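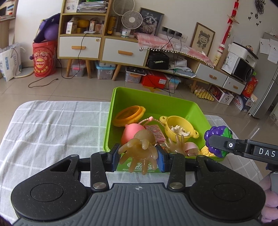
Spielzeug in einer grünen Kunststoffkiste, darunter ein Maiskolben und ein Topf in Gelb.

Zwei junge Waldkäuze in Musham wieder in der Nähe ihres Brutbaums

5. März 2024 - Am Rand von Musham sind zwei junge Waldkäuze nach einer kurzen Pflege wieder in das Wäldchen hinter dem alten Bahndamm gebracht worden. Eine Spaziergängerin hatte die Tiere am Fuß einer Buche gefunden und die Pflegestation Duretton angerufen. Einer der beiden Vögel war unterkühlt, der andere hatte eine kleine Wunde am linken Fuß.

Waldkäuze beginnen sehr früh im Jahr mit der Brut. In milden Wintern liegen die ersten Eier schon im Januar im Nest, und dann kann man Anfang März bereits Jungvögel antreffen. Dieses Jahr war die Brut bei Musham besonders früh, sagt Ginevra Orlandini, die Leiterin der Station. Die beiden Käuze waren bei ihrer Ankunft noch ganz mit hellem Flaum bedeckt, der schwerere von ihnen wog etwa 900 Gramm zusammen mit der Transportbox.

In der Station bekamen die Vögel Wärme und ganze Mäuse, die in kleine Stücke geschnitten waren. Gesprochen wurde in dem Raum möglichst wenig, damit sie sich nicht an den Menschen gewöhnen. 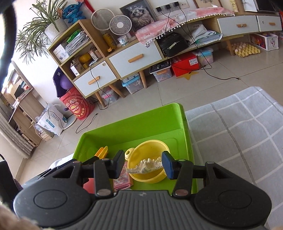 Am Abend der Rückkehr wurden die Käuze in einen offenen Korb gesetzt, den ein Baumkletterer in einer Astgabel befestigte. Der Nistplatz selbst, eine Höhle in einer Höhe von 17 Metern, war für ihn nicht sicher zu erreichen. Schon kurz nach der Dämmerung rief ein Altvogel aus der Richtung des Bachs Clatier, und später hörte man auch die Jungen betteln. Am nächsten Morgen lagen frische Gewölle unter dem Baum. Ob sie von den Eltern stammen, konnte Orlandini nicht mit Sicherheit sagen, aber sie hält es für wahrscheinlich.

Die Station bittet darum, junge Eulen nicht sofort mitzunehmen. Viele verlassen das Nest, bevor sie fliegen können, und klettern mit Schnabel und Krallen wieder am Stamm hinauf. Sitzt ein Vogel auf einem Weg, darf man ihn vorsichtig auf einen Ast in der Nähe setzen. Nur bei einer sichtbaren Verletzung oder bei großer Schwäche soll man anrufen.

Der Fußweg zwischen dem Bahndamm und dem Parkplatz am Mercado bleibt offen. Hunde müssen dort vorläufig an der Leine geführt werden.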